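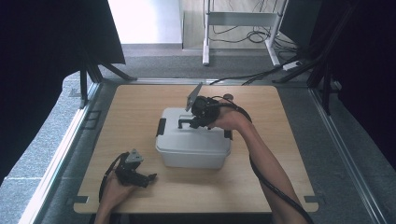 Hasberg Clip-Lid Storage Box with Carry Handle

Small white plastic box, flat lid, dark grey clips at the two short ends, dark handle in the middle of the lid. For all the stuff that lives in a drawer and shouldn't. Plasters, sewing bits, batteries, felt tips, the good scissors.

Item no. 859
In stock, ships from the Skolau warehouse
Order before 2 in the afternoon and it goes out same day

What you get

1 box
1 lid, with the handle already fitted
2 clips, already on

No tray in this one. If you want the tray it's listed separately, see further down.

Why we stock it

We used to carry a different clip box (the old Anozie one, some of you will remember it) and the clips were the weak spot. Too stiff for kids, and they pinged off if you dropped it. Hasberg clips are softer to open and you can get replacements. That was enough for us. We've had the box on the shelves since October and had very few back.

The sides are slightly see-through. You won't read a label through them but you can tell whether it's the box with the wool in or the box with the cables in. Sides taper a bit towards the bottom so empties nest if you take the lids off. Lids then go in a pile next to them, handles do get in the way a little.

Rounded corners, easy to wipe out. No fiddly ribs inside for glitter to hide in.

The handle

Good for carrying about the house, up the stairs, out to the car. Always do both clips up first. One clip is not enough, the lid will tip and you'll be picking up beads.

Handle stays upright when you put the box down, so measure your shelf with the handle included before ordering. We get asked about this more than anything else. If the shelf is tight, have a look at the Stamari flat lid box instead, same sort of size, no handle.

What people keep in it

- First aid things. Most popular use by a mile going by the emails
- Sewing kit. Bobbins want their own little tub or they roll everywhere
- Cake decorating, nozzles and cutters
- Shoe polish and brushes
- Kids craft. Glue sticks, stickers, safety scissors
- Chargers and spare leads, wound up
- Dog grooming stuff

Not for food straight in the box please. Wrapped is fine. Packets, tea bags in their bags, that sort of thing.

Not for paint tins or tools. It'll take a screwdriver and some picture hooks, it is not a toolbox. Seven kilos is the most you should carry by the handle. More than that, hold it from underneath.

Is it waterproof?

No. Lid fits snugly and keeps dust out, and a splash on top won't hurt. There's no rubber seal. Don't leave it in the garden and don't store it under a leaky sink.

Can I stack them?

Not with the lids on, because of the handle. Side by side on a shelf is how they work best. For stacking you want the Stamari.

Cleaning

Warm water, washing up liquid, soft cloth. Clips can stay on. Not the dishwasher, the lid can warp and then it wont sit flat and there's nothing we can do about it. Dry it properly before you close it up or it'll smell.

Felt tip marks come off with a bit of surgical spirit. Try it on the underside first. Scourers will scratch and on white the scratches go grey.

Opening and closing

Put it on a table or the floor, something flat. Thumb under the bottom edge of the clip, pull out and up. Other side the same. Lift the lid straight off by the handle. It's a loose lid, no hinge, so leave yourself somewhere to put it down.

To shut: lid on, press lightly at both ends, clips down until they click. If one won't click there's something poking up inside. Don't force it.

Spares

Clips, dark grey, sold in pairs
Lid with handle
Lift-out tray with divisions (clear only at the moment, white is on order)

Spare clips fit this box only. They do not fit the old Anozie boxes, sorry, we did try. Tzu-hsuan Hsueh in our spares department can usually tell from a photo what you've got, so send one over if you're not sure.

Buying a few

10 or more of the same item and you get the trade price, no account needed. Schools and nurseries can pay by invoice, put the order reference in the notes box at checkout. Boxes come nested with the lids packed seperately, so the parcel is smaller than you'd expect. Count the lids before you recycle the carton, they hide under the paper.

Labels

Paper labels stick ok on the ends underneath the clips, less well on the long sides once people start handling them. Flat part of the lid next to the handle is the best spot. A chalk pen wipes off too easily, use a proper permanent one on a sticker.

Delivery and returns

Standard delivery or collect from the shop. Collection orders are usually ready from 10 the next morning, wait for the text before you set off.

Changed your mind, send it back clean and unused and we'll refund the box. Return postage is yours unless it's arrived broken. If it has arrived broken, photo of the box and the outer carton please, then we'll sort a new one. Cracked clip only? We'll just post you clips, quicker for everyone.

You might also want

Stamari flat lid box
Hasberg lift-out tray
Hasberg spare clips, pair
Sticker labels, plain white

Questions about item 859, use the contact form and put the number in the subject line.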